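Search this site
Enter keywords
Go

Sunday
By Amber Ashworth

Scanned, searchable and still a mess

Keith Catterall had 3,836 files in one folder when he gave up on it. Most were scans of invoices and site drawings, named by the office copier with a string of digits. Finding one meant opening them in turn.

His firm, Głowacki, fits out small workshops. Like many businesses its size, it bought a scanner, emptied the cabinets and assumed the job was done. But a scan is only a photograph of a page. Until text recognition has been run on it, the computer has nothing to search.

Catterall tried two programs. Borix reads the pages and puts the text in a hidden layer behind the picture, so the document looks the same but can be searched. Grasudel does that too, and will also rename files from a set of rules - supplier first, then date, then invoice number. He chose Grasudel and left it running overnight in batches of 80.

The results depended on the paper. Clean laser print came through with few mistakes. Faded till receipts did badly, and handwriting in the margins was mostly ignored. In the first batch 13 files went into a folder marked for checking, and he typed those names in himself. 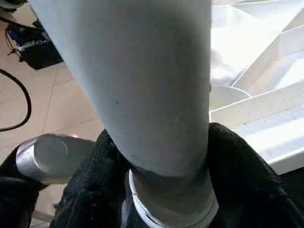
Beverley Mapplebeck thinks the renaming matters more than the recognition, and said she would sooner have "a plain file name I can read than a clever search I have to trust". She keeps her own rules on one sheet of paper and has changed them twice.

Scan at 300 dots per inch, in grey unless the colour means something. Keep the untouched originals on a separate drive until the new copies have been checked. Catterall skipped that step with one batch and had to scan 88 pages again.

He has the drawings left to do. They are larger than the scanner bed, and he plans to start on them in November.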